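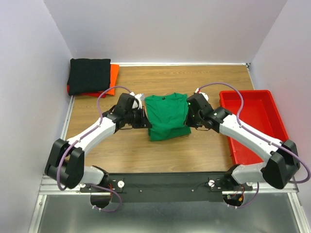 August 8, 2026

Home, shoes off, tea made, feet like two hot bricks. I said I'd write this one up properly, because last October I went to the Hornmont steam fair and wrote "good day, nice pie" and that is all that survives of it.

So. The open day at Tridesum, out past Onham on the old airfield road. Bianca Tudose had got us on the list (she knows someone in their office) and she picked me up at nine, which was far too early as the doors weren't till ten and it's a 25-minute drive even behind a tractor. We sat in the car park and ate her plums. There was already a queue by quarter to, mostly families, and a man with a very old dog that they did let in, I was pleased to see.

You get a sticker with your name on and a sheet with the times of the talks. Mine said VISITOR PENNER, because I'd filled the form in wrong and put the name of the street where my name should go. I was Penner all day. The girl on the desk offered to redo it but by then I'd got quite fond of it.

First talk was in the big room, Isabelle Tremblay, who runs the place or half runs it, I never got that clear. Short and quite funny. She told us how many shirts they'd had folded since they started keeping a tally this spring, 1,375, and then said she wouldn't be telling us how many of those she'd wear to a wedding. I liked her for that. Bianca wrote the number on her hand for some reason.

Then they let us loose on the benches and I went straight to the folding one and more or less stayed. Two arms, one either side, and a green shirt on the table between them, with a stack of folded cloths piled up in the far corner, black on top and orange and red poking out under it, and a great big red plastic bin on the right. I'd expected something more like a car factory, I think, all yellow and sparks. The arms are black and white with purple cables looping over the top of them. I was taken with the purple. I asked the chap on the bench whether they'd chosen it to look smart and he said it was the colour the supplier had most of.

The chap was Aigars Lepik and he was very patient with me. I asked him everything. Why is a shirt hard? Well, a mug is always a mug, he said, wherever you put it down, but a shirt is a different shape every time you drop it, and it has got to work out where the collar's gone before it can do a thing. I've been folding shirts since I was seven and never once thought of it as working out where the collar's gone, but of course you do, you just do it with your thumbs.

It is SLOW. I should put that down. You find yourself leaning in and sort of folding it for them in your head, and a little boy next to me kept shouting "other side! other side!" Then all of a sudden the two of them move together and over it goes and everybody on our side of the bench went "ooh". Not every go came off. On one of them a sleeve got left behind and it all came up in a lump, and Aigars just shook it out and put it down for another try. He said those are the useful ones. I've got a drawer full of useful ones at home, in that case.

We were allowed to have a go ourselves at the next bench, working a pair of arms by hand with handles, and I am here to report that I'm terrible at it. Two minutes each and a tea towel to fold. I got it in half, if you're generous about what half is. Bianca did hers in quarters and was unbearable all through lunch. The hard part is that you can't feel the cloth, so you've no idea if you've picked up one layer or two until you lift, and by then it's too late. Veronika Rácz, who was minding that bench, said she'd practised for 12 days before she could do a T-shirt without swearing. She was wearing a lovely pair of green clogs and I forgot to ask where they came from. Must get Bianca to ask.

Lunch was £5 for a cheese roll, crisps and a tea, in the tent round the back. Roll a bit dry. Sat with a retired couple from Hornmont who had both worked in the hospital laundry years ago, and they had opinions! She said the folding was never the bad bit of the job, it was the lifting and the heat, and would they please build one for that. I told her to go and say so, and she did, she marched up to Isabelle Tremblay with her tea still in her hand and they were talking for ages.

The afternoon talk was Remo Nägeli on what he called failure, with a lot of graphs. I followed the first third. There was a nice bit where he showed us all the different ways a collar can end up tucked under itself, and then I'm afraid it was warm and I had a small doze. Bianca says I didn't snore. Someone at the back asked if it would take people's jobs and he gave a long answer, which I missed the middle of, and I'd like to have heard it properly. I did think about it on the way home. Bianca's cousin does the pressing at a hotel and I don't know what I'd say to her.

Went back for one last look at the folding before they shut. Fewer people by then, and I got a place right at the front. I could have stayed another hour. It's restful, like watching someone else knit.

Left at four. Stopped for petrol and milk. I came home with a tote bag, a pencil and a leaflet about the evening classes, and I've put the leaflet on the fridge under the cockerel magnet where I'll see it.

Ironing still in the basket. Did two shirts while the kettle boiled and laid them out flat on the table first, to see where the collar had gone.

Ring Bianca about the clogs. Bins tomorrow night.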